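Corpus group: Tredisitz word-order set, second release

The second release of the Tredisitz set is now on the group server, dated 2022-12-14. It holds 3,000 sentence pairs built to test whether a language model tracks case marking when the object comes before the verb. Each pair differs in one suffix. Sentence length is matched within the pair, and the verb is always the last word.

Ha-rang Song rechecked the items from the April release and removed 249 pairs in which a frequent noun made one reading more likely regardless of case. Replacements were drawn from the Birwood word list.

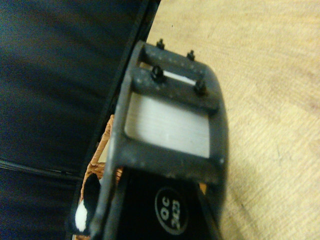 Scores should be reported per construction. The relative clause items – 151 pairs, all in the folder named Skera – are harder than the rest and should not be averaged in with the simple clauses. The tokenizer splits the dative suffix in 35 nouns; these are flagged in the last column so that they can be left out when comparing models with different vocabularies.

The scoring script, Tak, now reads tab-separated files only. Old result files need to be converted before they are rerun. Corrections to single items go to Ha-rang, with the pair number in the subject line.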